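Shortbread crust for a lemon tart, does it need egg?
Vanamley Home Baking Board > Tarts, Pies and Biscuits

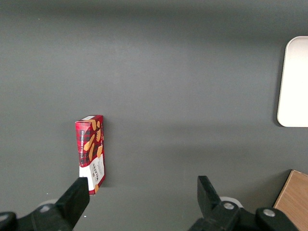

Replies to this topic

pedance_kitchen wrote:
Hello all. I want to make a lemon tart with a crust from crushed shortbread biscuits, the vanilla kind. My recipe comes from the Pedance parish cookbook and it says biscuits, melted butter and one egg white. I made it without the egg white last month and the crust was very tasty, but it fell to crumbs when I cut the first slice. My sister-in-law says the egg white is old-fashioned and I only need more butter. What is your experience? The tin is a loose-bottom one and I bake the crust for ten minutes before the filling goes in.

Greasy_Spoon_Ron wrote:
More butter is wrong. Shortbread is already full of it. If you add as much as you would for digestives, it leaks out in the oven and you get a fried crust with a puddle under the tin. Ask me how my oven floor looks. I use 80 g butter to two packets and that is plenty.

tartlet wrote:
Ron, how big are your packets? Two packets could be anything.

Greasy_Spoon_Ron wrote:
The ordinary ones. I never weighed them.

pedance_kitchen wrote:
Thank you Ron. I used a lot more than 80 g, so perhaps this was my problem. It did leak a little, now that you mention it. But what holds the crumbs together, if there is less butter and no egg?

wihongi_baker wrote:
Egg white, as your cookbook says. I have made this crust for many years and I always put it in. You do not taste it. Beat it only with a fork until it is a bit foamy, mix it with the crumbs, then add the butter. The crust becomes firm and it also does not get soggy from the lemon. I do not agree that it is old-fashioned. It works.

tartlet wrote:
I have to disagree with the egg white, sorry. I tried it and the crust was so hard that my father used a steak knife. For me the important thing is how fine you crush the biscuits. They must be like sand. If there are pieces as big as peas, it will always break there. After that press it down with the bottom of a glass and leave it in the fridge overnight.

wihongi_baker wrote:
If it was so hard, maybe you used the whole egg white for a small tin? For a small tin I take half. And ten minutes in the oven is enough, not twenty.

tartlet wrote:
It was a small tin, yes. And I think I forgot it in the oven for a while. All right, I will give it one more chance, but I still say fine crumbs first.

flodovside_flour wrote:
Can I ask why not make a real shortcrust? It is flour, butter, a little sugar, and it costs less than the biscuits. I bake for the Flodovside spring fair and I would not dare to put a biscuit base under a lemon tart. Under a cheesecake, yes.

Greasy_Spoon_Ron wrote:
Because some of us have jobs.

flodovside_flour wrote:
I also have a job, Ron. It takes 4 minutes in the food processor.

pedance_kitchen wrote:
Please do not quarrel because of my tart! I can make shortcrust, but my children like the vanilla taste of the biscuit one, so I would like to stay with it.

I made it again yesterday evening. I crushed the biscuits very fine as tartlet says, and I took 80 g butter and half an egg white. My crumbs weighed 619 g together, which was too much for the tin, so I made 2 small ones from the rest. The large tart came out of the tin in one piece and the slices were clean. The edge was a little thick and too brown on one side, but I think this is my oven.

wihongi_baker wrote:
Very good! For the brown edge, put a strip of foil around it when the filling goes in.

tartlet wrote:
Glad it held. Did you chill it overnight or not?

pedance_kitchen wrote:
Only one hour, I was impatient. Next time I will try overnight and no egg at all, and I will write here how it goes.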